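How to wash and dry pillows at home

3 min read

Most pillows can go in a washing machine twice a year. You need a mild liquid detergent, a dry day and most of an afternoon.

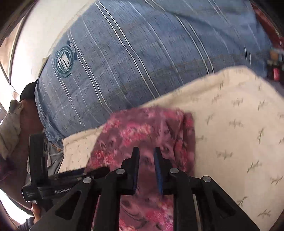

1. Check the label

Polyester, down and feather pillows are usually washable. Solid memory foam and latex are not - they tear when heavy with water, so wipe them with a damp cloth and air them instead.

2. Strip and mend

Take off the pillowcase and any zipped protector and wash those separately. Look along the seams. A small hole should be sewn up before the pillow goes in, or you will be picking feathers out of the filter.

3. Treat yellow marks

Mix a spoonful of bicarbonate of soda with enough water to make a paste. Rub it in, leave for half an hour and brush off.

4. Load the machine

Wash two pillows together to keep the drum balanced. An 8 kg drum takes two standard ones. My Falano polyester pair go in upright, one each side.

5. Wash

Use 40 degrees unless the label says lower, a gentle cycle and half the usual detergent. Skip the softener. Add a second rinse, and a third if you still see suds when you press the filling.

6. Dry

Spin at 400 first, then at a higher speed if the label allows. Tumble on low with two clean tennis balls, stopping every half hour to break up lumps by hand. Feather pillows can take three hours or more. On a line, peg them by two corners and turn them halfway through.

7. Test before making the bed

Press the middle hard and hold it to your cheek. If it feels cool, it is still damp inside - give it another hour.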